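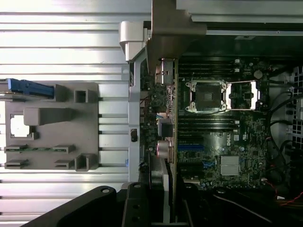

Front strip board on Dell towers: fit before or after CPU and memory?
Hardware > Refurbishing > Desktops

Torunn_G
August 20, 2019
Posts: 2,808

We are rebuilding a batch of 224 Dell towers for Leitão. All are stripped to the motherboard, so no processor and no memory. The narrow green strip board from the front of the case has been taken out of each one, tested and put in a tray with plastic holders.

My question is the order of reassembly. The work sheet from Gorby puts the strip last. I think it should go in first, while the inside is still open. Current procedure on my bench:

1. Lay the case on its side, motherboard facing up.
2. Leave the cap on the processor socket until the processor is in hand.
3. Lift the strip from the tray by its edges. Keep fingers and tools off the capacitors.
4. Turn the strip upright before moving it across to the case.

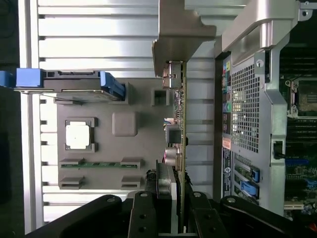 5. Line up the connector end first, then the rest of the board.
6. Plug in the cable and check that it does not lie over a memory slot.

Comments on 5 and 6 welcome.

fhuet
Posts: 1,125

Strip first is correct. With the memory installed you lose hand room, and a dropped screw is harder to find among the modules.

I disagree with step 2. We take the cap off early and inspect the contacts under a lamp before anything else goes in. A board with a bent contact goes back, and there is no point in fitting a strip to it. Ours at that stage:
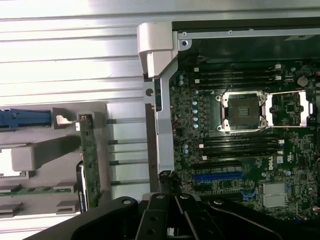
Socket open for inspection, no processor or memory fitted.

Check the coin cell voltage at the same time. Replace anything under 2.9 V.

D. Morais
Posts: 224

An open socket while you work on the front of the case is asking for trouble. One loose screw and the board is scrap. Inspect, put the cap back, then carry on. It adds nine seconds per unit.

fhuet

Nine seconds is fine. Dropping the cap on the contacts while refitting it is what worries me. I have seen that happen more often than a loose screw.

Torunn_G

Both noted. I will try it Duarte's way on the first shelf and compare the reject count.

celeste_m
Posts: 9

Cable routing matters more than either of these. Before closing the case I follow every cable from end to end, including the thin ones near the power supply.
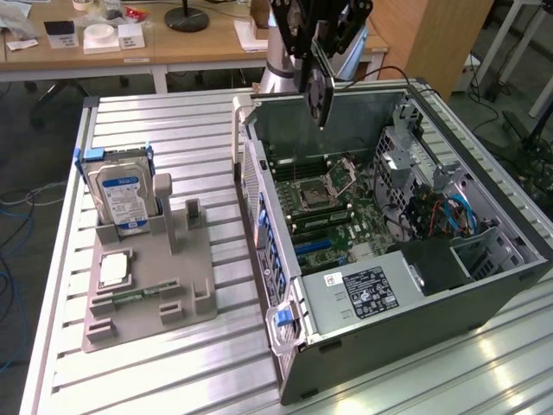
Anything that crosses the rim gets pinched when the side panel goes on. Move the black bundle away from the motherboard first, then the single wires. I use Wultis ties, loosely closed – the bundle still has to flex when the drives go in.

D. Morais

Agreed on the ties. Torunn, add a step 7 for routing and send the sheet back to Gorby.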